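Neltmont Evening Classes
Drawing the Everyday, Handout 4: The Basket and the Bowl
Notes by Ajith Thevar, Room 303

Welcome back, everyone, and thank you for all the lovely sketchbooks you left on my desk (I have read every margin note, including the rude ones about ellipses). Last time we drew single objects, a jug, a shoe, somebody's umbrella. Now we move on to two containers standing side by side, and I think you'll enjoy it, though the first half hour can feel a bit slow.

Start with the tabletop and get the big shapes down before you touch any detail at all. I know how tempting a woven basket is! You see all those little strands and your pencil wants to get going, and before long you have a beautiful corner of wicker attached to a basket that leans like an old barn. So please, spend the first ten minutes on outlines only. Draw the basket as a plain box that opens out toward the top, and check the slope of each side by holding your pencil up at arm's length.

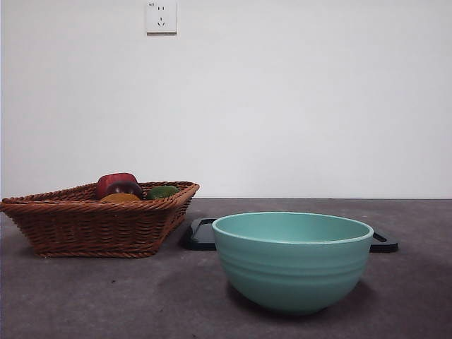
Fig. 1. Wicker basket with produce, and green bowl, on a dark gray tabletop.

When the box is right, add the rim. It is thicker than the rest and has a twist to it, rather like rope, and a few slanting strokes repeated along its length will do the job nicely. For the sides, let the rows run across and follow the slope. You don't need to draw every strand. Andor Illés, who taught me in this same building, used to say that you should weave one patch properly and then only hint at the rest, and I have been stealing that advice ever since.

Next, the things inside. Treat the red pepper, the dark maroon piece in front of it and their neighbors as one clump first, with a single outline around the lot, then divide it up. The pepper stands highest and carries a soft highlight along the top, so leave your paper bare there. Go gently with the yellow-orange piece, as so little of it shows over the rim that a heavy line would swallow it.

The bowl is a different sort of problem. It is matte, so keep your shading soft and even, with no bright white spots. Its rim is paler than the body, and the inside gets darker toward the far wall. The grooves on the upper half are curves, all of them, and they follow the roundness of the bowl. Draw them lightly in one sweep of the arm, and let the lower part go smoother and darker as it narrows toward the base.

For homework, set up a basket and a bowl of your own and give the drawing 60 minutes, in pencil or in the Vida soft crayons from the supply cupboard. Fruit, onions, balls of wool, whatever you have will do. Bring it along on 01/02/2026, together with your basket studies from November if you can still find them, and we'll pin them all up along the long wall.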